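Home Kitchen Laundry Workshop Garden Ask Pieter

December
By Pieter Mokgethi

Opening up an old desktop computer: tips for the home workbench

Many families have an old office computer standing in the garage or under the stairs. Mine came with me through 2 house moves before I finally learned how to clean it and take it apart properly. It is not difficult work, but there are small habits which save you from broken plastic and lost screws, and I want to share those.

Before you start

Shut the computer down in the normal way and pull the power cord from the wall. Then press the power button once and hold it for a few seconds, so the rest of the charge can go. Take out also the monitor cable, the keyboard, the mouse and anything else at the back. I put a piece of masking tape on each cable and write where it belongs. My neighbour laughed at this, and then he spent a whole evening with his speakers in the wrong socket.

Do not work on carpet. A bench or a strong table is much better, and you should touch bare metal on the case now and then while you work. If you have an antistatic wrist strap, wear it. I bought mine from Trinano and it is still good after many years, only the clip has some rust.

Lay the tower down on its side, with the panel that opens facing the ceiling. When the tower is standing, everything you unscrew wants to fall to the bottom, and the screws go under the board where you can't reach them.

Keeping the screws in order

I use an old muffin tin. Each stage of the work gets one cup, starting from the top left, and when I put things back I go through the cups in the opposite order. An egg carton is fine too, but it tips over easily. A magnetic dish is handy for the steel screws – keep it at the far end of the bench, well away from any hard drive.

For the screwdriver, a number 2 Phillips does most of the job. Please don't use a worn one. A worn tip will eat the head of the screw, and then you have a new problem.

Taking things out

Take one photo with your phone before you touch anything, and another one after each part. The cables are the main thing you want to remember, where they pass and which way the plug is facing. 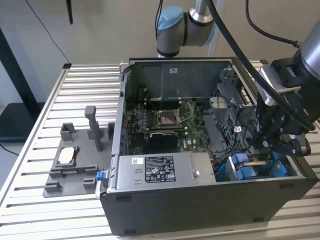 Look for coloured plastic before you reach for a tool. On many office machines the parts you are meant to move by hand, such as clips and release tabs, are made in blue or green, and they only need a push or a gentle squeeze. If a clip does not want to move, stop and look from the other side. Old plastic becomes brittle, especially if the computer lived in a cold garage in winter.

Pull the plugs by the plug, never by the wires. The big power connector on the board has a small latch that you must press while you pull, and you can rock it very slightly from end to end.

Memory sticks are held by a little lever at one end or at both. Open the lever and the stick lifts up. Hold it by the edges and put it in a paper envelope.

The processor needs the most care. If you take it out, don't touch the socket with your fingers or with a cloth, and don't leave it open longer than necessary. Even a hair can cause trouble in there. I cover mine with the plastic cap from an old board, and a clean small box turned upside down will also protect it while you have your lunch.

One part you should leave closed is the power supply. You may unscrew the whole box and lift it out, but do not open the box itself. It can hold a dangerous charge a long time after the cord is out.

Cleaning

Carry the case outside if the day is dry. A soft paintbrush, 35 mm wide, is my favourite tool for the dust, and I keep it only for this. Hold each fan still with one finger when you blow air at it, so it does not spin too fast. I use the Arai hand blower – it is made for camera lenses and it does not spit moisture. A household vacuum cleaner can build up static, so I keep it for the floor afterwards.

For sticky marks on the outside, use a cloth with a little water and dish soap, wrung out well. Old price labels come off with a hair dryer on low. Leave the labels with serial numbers in their place, you may want them later when you look for a part.

Keep or give away

Memory, drives and cables are worth keeping for a while. I store small parts in a Jititz box with dividers and write the year on the lid. Before you give the computer to anyone, take out the hard drive or have it erased properly. What is left can go to your local electronics recycling, and you should phone first to ask about the hours. Ours closes at 4 in the afternoon, and I have driven there for nothing more than once.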